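1/30/20
Clanavon drawers, box joint glue-ups

Carried on from the September pages. Set out to settle the fit for the corner joints before cutting into the good ash for Clanavon. All samples today are in beech offcuts from the Remville rack, 11 mm thick, fingers 9 mm wide, same jig as before with the new key. Planed everything to thickness first thing and left it in stick while I sorted the cutter out.

Glue is the Hilon white. The bottle had been open for a while, so I stirred it and tried a smear on scrap. It went on evenly, no lumps.

Made three sets. Set A is cut tight and needs a mallet to close. Set B goes together with hand pressure and holds itself when lifted by one side. Set C drops together under its own weight. All were glued on the cheeks of the fingers only, clamped with the cork-faced blocks, checked for square and left overnight. The blocks keep picking up squeeze-out and want waxing again.

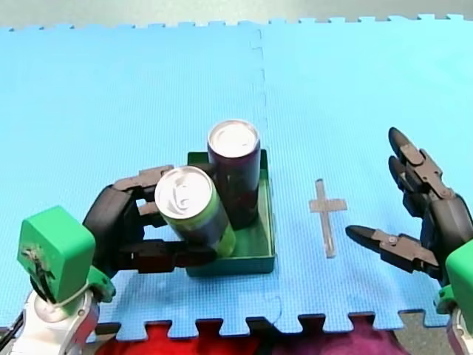 Set A was a nuisance, as in September. Once the glue is on the wood it swells enough that the last few millimetres have to be driven, and one finger split at the root on the second corner. Dry, it looked the best of the three. The fit I want is closer to the blue foam mat, where the two big tiles meet and the line of teeth between them is there if you look for it but faint. Foam gives and beech doesn't, so the comparison only goes so far, but a joint that closes along its whole length with an even line is what I'm after, and set B did that on every corner.

Set C closed easily and then slid about under the clamps. Two corners went out of square and had to be knocked back. There is a visible glue line at the bottom of the sockets. I'd expected it to fail first when pulled apart and it did, along the glue, hardly any torn fibre.

Pull test on the Morin bench rig, weights added to the hanger until something let go:

Set A, sound corner: 98 kg, broke in the wood.
Set B: went past 98 kg with no sign of movement. Stopped there, no more weights on the hanger.
Set C: let go early. Didn't catch the figure because the hanger hit the floor and I was busy getting my foot out of the way. Repeat with a rope on the hanger.

The split corner from set A wasn't tested. It's in the scrap box with an X on it.

Worth writing down for next time: the cutter was leaving a slight fuzz on the exit side. A backing board cured it, but the board has to be moved along after every few passes or it stops doing anything. Also the key on the jig had crept. I reset it against a feeler and put a pencil line across the fence and the base so any movement shows. 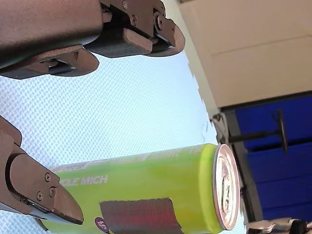
Grażyna Pawlak read through the results and thought set B was still on the tight side for ash. Her view is that beech forgives more at the root, and that the real drawers are 406 mm deep with wide sides, so there are a lot more fingers to close in one go before the glue grabs. She suggested easing the key by the thickness of a sheet of paper and doing the long corners with two people. She also asked whether the slower Hilon might be better for the large carcass.

Fair points. I'll cut one full-height corner in ash with the key eased and time the assembly dry, then with glue. If it can't be closed comfortably I'll order the slow stuff.

To do:
Wax the cork blocks.
Rope on the test hanger, repeat set C.
One ash corner, full height, key eased.
Ask Remville if the next lot of ash can come already skimmed on one face.
Cutter to be sharpened before the real cuts — Grażyna has the address.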